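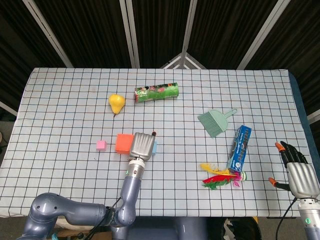 Odham Lane allotments: the waiting list, again

Readers who put their names down for a plot in the last decade will be pleased to hear that the list has moved. It has moved by two. Two people gave up their plots over the summer, one for a baby and one for a boat, and the next two names were offered them the same week. One of those names had since emigrated. The other came down, looked at the bindweed, and asked for a day to think about it.

That leaves 277 of you. Zoila Lozano, who keeps the list in a ring binder and will not hear of a spreadsheet, has written to everyone on it asking whether they still want to be there. Please reply even if the answer is that you moved to Gellmont years ago and took up golf. Silence will be treated as enthusiasm until January, and after that as a no.

Several people have suggested splitting the full-size plots in half. This was tried at the Hegde Road end and it went reasonably well, apart from the business with the shared water butt. Anyone with a full plot who would like to hand back half of it can do so at any time, and will pay half the rent. So far the offer has been met with a great many people looking at their boots.

The rent itself stays where it was. The water bill doesn't. It came to £476 for the dry spell alone, which is a lot of money for courgettes that were then left in carrier bags on other people's doorsteps. Please water in the evening, turn the tap off at the wall, and stop leaving the hose running into the comfrey bed while you go home for your tea. The comfrey is fine. The comfrey would survive a war.

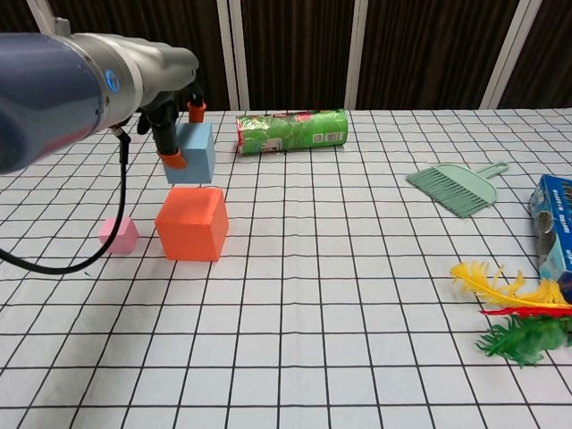

Can I pass my plot on to my son or daughter?
Only if they have been registered as your co-worker for a full growing season. Otherwise the plot goes to the next name on the list, however nicely your daughter has painted the shed.

On sheds, the old rule stands: one per plot, no taller than the hedge, and no sleeping in it. The second-hand Grosel greenhouse by the bottom gate is still free to anyone who will take it away in one go, including the broken panes. It has been free since last spring and shows every sign of staying that way.

Bonfires start again in the autumn, after dusk only. Check for hedgehogs first, and check which way the wind is blowing, particularly if it is blowing towards the bowls club.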